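Unit inspected: Dankwa House, Apt. 14, Kanesberg
Inspector: Ohemaa Nyarko
Date: Jun 2, 2020
Report no. 1393

## Bedroom — furnished unit checklist

Mark each line OK, FIX or N/A. Write a comment for every FIX.

### Sleeping area

- [x] Bed stands level, no rocking — OK
- [x] Slats in place, none cracked — OK. One slat was replaced in December and is holding.
- [x] Mattress seams and underside checked for insects — OK, no marks found
- [ ] Mattress label present — FIX. Label is torn off. Oseo has the purchase record, so ask them for a copy.
- [x] No cords or chargers under bedding — OK
- [x] Walking space beside bed — OK after moving the side table 3 inches toward the wall

Bedding was checked in place first, then stripped for the mattress check and put back. Tenant's own items were left where they were. 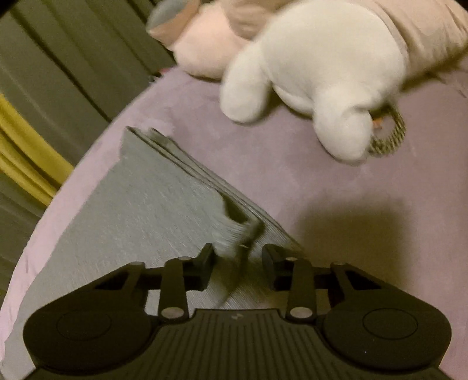
*Sleeping area: gray-green cloth folded on the pink cover, plush items along the top, long drapes to the left.*

The plush items are fine to stay. If a child under one year old is going to sleep in this room, soft items have to come out of the sleeping space, and that goes in the tenant letter. Tenant says no infants in the household at present.

### Windows and drapes

- [x] Drape rod firmly fixed — OK, pulled by hand on both ends
- [ ] Drapes clear of heater — FIX. The hem can reach the baseboard heater when the drapes are pushed back. Fit tiebacks or shorten.
- [x] No looped cords hanging within reach — OK
- [x] Window opens fully and stays up — OK, stiff for the first few inches
- [x] Lock works from inside — OK

### Electrical and alarm

- [x] Smoke alarm tested with button — OK
- [ ] Outlet covers — FIX. The one behind the door is cracked. Not live at the crack but replace it anyway.
- [x] Lamp cord — OK
- [x] Ceiling light, right bulb wattage — OK

### Floor and door

- [x] Rug has non-slip backing — OK
- [x] Door closes and latches — OK, rubs slightly at the top
- [x] Closet rail secure — OK

## Comments

Heater and drapes come first. I told the tenant to keep the heater off until the tiebacks are up. Brarnura can supply them with the next parts order, and the outlet cover can go on the same order. The repair limit without office approval is $200 and both items fit under that.

The door rub was on the last report too. Leave it unless it gets worse — planing it now means repainting the edge.

Recheck needed: yes, drapes and outlet only.

Signed: O. Nyarko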